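**Plush character bag** is a class of soft bag made in the form of a character's head or body, with a compartment built into the stuffed shell. It is sold mainly as a fan accessory and is often kept as a display piece.

## Construction

The shell is fleece or short-pile fabric over polyester fill. Facial features are embroidered directly onto a face panel, and hair is cut from a contrasting fleece, usually with a fringe edge left unhemmed. Ponytails and similar parts are stuffed separately and sewn on at one end. Some patterns replace the mouth with a clear plastic window, framed by a fabric lining, behind which a printed insert is visible. Pluva, an early maker of the window type, issued its first pattern in a run of 4,000.

## Storage

The window is the part most easily damaged. Flexible clear plastic takes a set when folded and may remain wrinkled after the bag is refilled. Long appendages crease where they rest against a wall. Rigid-walled open boxes with smooth inner faces are in common use, the bag being laid on its side when the box is too shallow for it to stand.

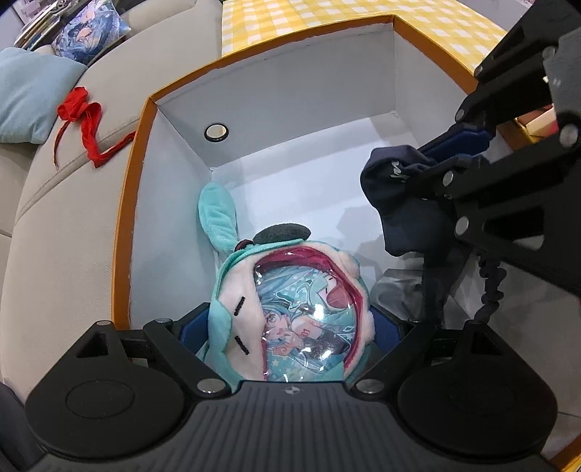
Holen disputes the side-laid position, holding that a window bag should always rest on its back with the mouth uppermost, and that a box too small for this should be exchanged for a larger one. The Friesen storage guide permits either position for periods under 8 weeks.

Dark textiles are normally boxed apart from pale plush, as dye may transfer under pressure. Where a box must be shared, the guide calls for 2 layers of undyed tissue between the items.

## Boxes

A finished rim stiffens the upper edge of the box. A round hole in one wall serves as a finger pull and admits some air.
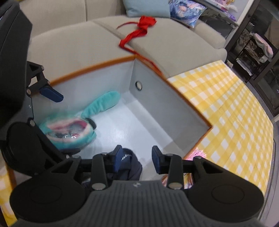
*Open storage box, light gray, with orange-brown rim and round wall hole.*

## Cataloging

The Skelenard register lists 1,794 patterns, sorted by closure type and then by window shape. Bags without a window are entered in a separate section, revised each August.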